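How to compare two gripper fingers on a bench arm

Posted May 9, 2025 — Rilidach workshop notes

Contents
What you need
Setting the zero
Choosing the cloth
Running the trials
Reading the wrist camera
Writing it up
Common problems

This page sets out how we compare one pair of gripper fingers with another on a small arm. The method is the same for any two-finger gripper with parallel or near-parallel travel. We wrote it after fitting pointed fingers to the Mutia gripper in April, when the old flat-pad results could no longer be matched to anything because the settings had not been kept. It takes most of a day for one pair of fingers.

What you need

An arm that can repeat a taught position. Ours runs from an Alvarado controller, but nothing below depends on it.
Both pairs of fingers, with their screws kept in separate bags.
A wrist camera that sees the tips.
A soft item and a stiff item to pick up. We use a towel and a strip of card.
Feeler gauges, a hex key and a pen.
A spreadsheet or a paper form.

Setting the zero

Fit the first pair of fingers and leave the screws finger tight. Close the gripper slowly from the controller until the tips meet, then open it by one step. Tighten the left screws first, then the right, and check that the tips have not moved apart in height. If one tip sits higher than the other, a fold of cloth will roll out sideways when the gripper closes.

Set this as closed zero in the controller. Do not carry over the zero from the last pair. Pointed fingers and flat pads close at different motor positions even when they are cut to the same length, and the force reading is worthless if the motor is still pushing after the tips have met.

Now open the gripper fully and write down the gap. Ours is 88 mm with the Belier plates fitted. Close and open it six times and measure again. If the figure has moved, a screw is loose.

Choosing the cloth

Terry towelling is a good first test. It is thick, it gives way under the tips, and the loops catch on any rough edge left over from cutting the fingers. A thin cotton tea towel is harder and should come second. Leave anything slippery until you know both pairs can manage the first two.

Wash and dry the cloth once before you begin, with no softener. Drop it on the bench from the same height for each trial and let it fall as it likes. Folding it neatly gives better numbers, but the numbers will not tell you much about laundry as people leave it.

Running the trials

Each pair gets 60 trials on each item. One trial goes like this:

1. Drop the item and send the arm to its start position.
2. Bring the open fingers to the nearest edge or raised fold.
3. Close at the set force and wait for the reading to settle.
4. Lift slowly to the marked height and hold.
5. Lower, open, and log the result.

Log one of three results: held, slipped, or missed. A slip means the item left the surface and then fell. A miss means it never left. It is tempting to add a fourth result for the odd ones — a corner held and the rest dragging, for instance — but we put these down as held and add a note.

Start with the force at the lowest setting that will hold the card. Keep it there for both pairs. If you raise it for one pair, go back and do the other again.

Swap the fingers halfway through the day if you can, so that one pair does not get all the afternoon trials. Reset the zero each time you swap.

Reading the wrist camera

Save a frame just before closing and another once the grip is made. Look for the gap between the tips, and for how much cloth has come up between them. Frames taken while the arm is moving will smear behind the gripper, but the fingers stay sharp enough to check that the tips line up. 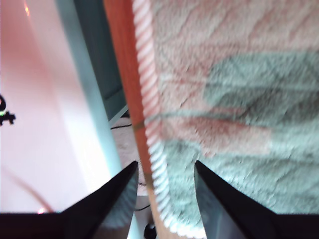
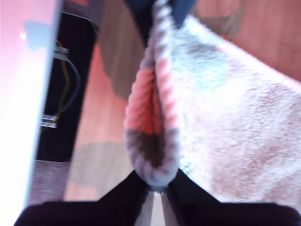
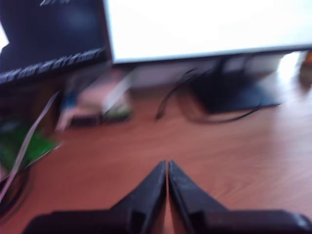
Wrist camera views with the black fingers fitted. First: open at the striped edge of the towel. Second: a fold held. Third: tips nearly together over the tabletop.

Writing it up

Give the finger type, the open gap, the force setting, the item and the three totals. Name the saved frames by trial number. Our sheet now has 379 rows including the spoiled runs, which we keep and mark with an S.

Common problems

Tips cross when closing: the screws were tightened with the gripper under load. Loosen, open by one step and start again.
Cloth stays on the tips after opening: check the inner faces for burrs and rub down with fine paper.
Force reading drifts: let the motor rest, then repeat the zero.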